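The Ernside Standard

1. Receipt

Heike Hamann signed for the bench on a Friday and wrote the date on the inside of the cupboard door in pencil: 2022-04-15. The previous holder had left it clean. The black covering had been brushed, the stand set square to the wall, and the log closed at page 445 with a ruled line and the initials A.H.

Afiq Halim had run the Ernside water samples for longer than the log had been kept. He had gone to Sedgwick at short notice and left two sheets of instructions. The first dealt with volumes. The second dealt with the pipette, and Heike read it standing up, with her coat on.

It said that the pipette was to be hung after each series and never laid flat. It said that the grip was to be checked by touch before the hand was taken away. It gave the checking interval as 30 days and the tolerance in the usual units. At the foot, in smaller writing, it said: "It reads a little low in the mornings. Do not correct for this."

She took off her coat and looked at the stand.
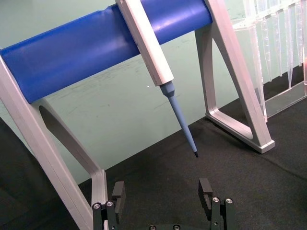
2. Verification

The method was the ordinary one. Water was drawn, dispensed into a weighed vessel and weighed again. The difference was divided by the density at the temperature of the room. Heike did this 30 times before noon and 30 times after, and entered the figures in two columns.

The morning column was low. The shortfall was inside the tolerance, and no procedure at Meler required her to report it. She repeated the work on Monday with the window shut, and on Tuesday with the heating off. She changed the water and the box of tips. The mornings stayed low and the afternoons stayed true.

She asked Mihret Moges, in the next room, whether the balance had been serviced. Mihret said that it had, and that Afiq had asked her the same thing in his first May.

"What did he conclude?"

"He started coming in later," Mihret said.

Heike considered this as a result. She went back through the log and plotted the times of his entries against the years. The first entries stood close to eight o'clock. They moved by small steps towards ten and then stayed there. Against each one was a volume, and in the later pages the volumes were very good.

She thought of telephoning Sedgwick. She wrote down the question first, to be sure that it was a question, and found that it took up half a page and asked chiefly whether he was well. She put the half page in the drawer with the spare seals.

3. Service

The Ernside samples came on the Mivitz van at the end of the week, later than booked. There had been rain on the upper catchment. Heike set out the glassware on the black cloth and filled the beaker for rinsing. The test tube rack went beside it, and the transfer pipettes stayed in their own rack towards the wall.

It was ten past seven in the morning. The samples would keep until ten. The instruction did not say that they should be kept, only that the reading should not be corrected, and she saw now that these were separate matters. A correction would have removed the difference from the record. Afiq had left it in, page after page, for whoever was next to find and to be puzzled by, and perhaps to be kept company by.

She left the pipette hanging and put her hands in her pockets.
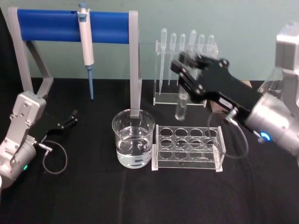 Cremilda Frota said from the doorway that a clean rack at that hour was either very early or very late, and asked which it was.

"Early," said Heike. "I'm waiting for the pipette."

Cremilda said that Ibrahim Ojo wanted the Ernside figures by noon and had no view on how they were reached. She added that the kettle in the corridor had been descaled.

They drank the tea outside the door, as the rules required. At ten Heike washed her hands, took down the pipette, fitted a tip and drew the first volume. She opened the log at page 446, wrote the time in the left-hand column, and left the remarks column blank.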